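Home | Stories | Contributors | Back Issues | Submit

Print this story
E-mail this story

The Lounge at Nurholm

The staff lounge at Nurholm used to be cleaned by Abdelghani Tazi and another man, Ait Brahim, between five in the evening and nine at night. They did the lounge last because people left things in it until the end of the day. Coats, lunch boxes, a child's shoe once. Abdelghani would pick each thing up, look at it, and decide whose it was. He had been in the building long enough that he was seldom wrong. He hung the coats on the right chairs.

In October the company signed with Vutis. Ait Brahim took the payment they offered and went to drive for his cousin. Abdelghani was asked if he would stay on as an attendant. The pay was the same. The hours moved to the day, which pleased his wife, and he was given a desk by the loading door with a screen on it.

The machine did the picking up now. It went from room to room on its own wheels, and when it came to something it was not sure of, it stopped and sent a picture to the desk. Abdelghani had a list of answers to press. Laundry. Trash. Lost property. Leave. If he did not press anything within 300 seconds, it chose Leave and moved on, and the item went into the report under his name.

The reports came from a program called Dedutness. It did not say whether he was good or bad at the job. It gave him a column of times.

On the Monday of the second week in his new chair, the picture that came up was from the lounge.
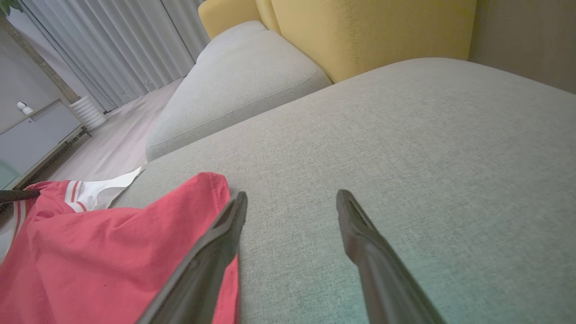 Item 1121, lounge sofa. Waiting for attendant.

He leaned in. It was a soccer shirt, or he thought it was. He knew the color. Sofie in accounts had a boy who came in after school when her husband was on late shift, and the boy had worn a shirt that color all spring. He would sit with his feet under him on the gray cushions and do his math with the television on. Abdelghani had told him about the feet more than once.

But it could have been anybody's. In the old days he would have turned it over and looked at the collar. He would have felt whether there was something in the pocket, if it had a pocket. He would have smelled it, to tell the truth, because that told you quickly if a thing had been there an hour or a weekend. On the screen it was a red shape with white trim and he could make it bigger or smaller.

He looked at the list. Laundry meant the bag, and the bag went out on a truck and came back on Thursday with everything folded and no names. Lost property meant a bin downstairs behind a door that needed a badge. Leave meant it would stay where it was, and the machine would ask again on its next round.

The seconds went down in the corner. He picked up the phone and called accounts.

"Does your son have his shirt?" he said.

"Who is this?"

"Abdelghani. From cleaning. From the desk, now."

She put him on hold and he listened to the music. When she came back she said she had called her husband, and the boy was home, and he had a sweater on and did not know where the shirt was. Then she asked how he had known.

"I didn't know," he said. "I have a picture."

"Can you bring it up?"

He explained that he wasn't supposed to leave the desk while there was an item waiting. She said she would come down herself after her call. He pressed Leave, with 5 seconds left, and the machine went on to the copy room, where it found a paper cup and did not need him.

At the end of the shift his supervisor stopped by with the report on her tablet. She was a decent woman who had also been moved from somewhere else. She asked about 1121. The others had taken him 2 or 3 seconds each, and this one had taken nearly the full time and he had still left it.

"I was finding out whose it was," he said.

"There isn't a button for that."

"No."

She thought about it. She said she could ask Vutis to add one, but they charged for changes, so she would have to put it in with some others. She wrote it down. He could see her write it.

He went out through the lounge, though the loading door was closer to the bus. The sofa was clear. One of the yellow backs had been pushed crooked and he straightened it. Then he stood there a minute with his lunch bag, and went to see if Sofie was still at her desk.

Last updated: May 2024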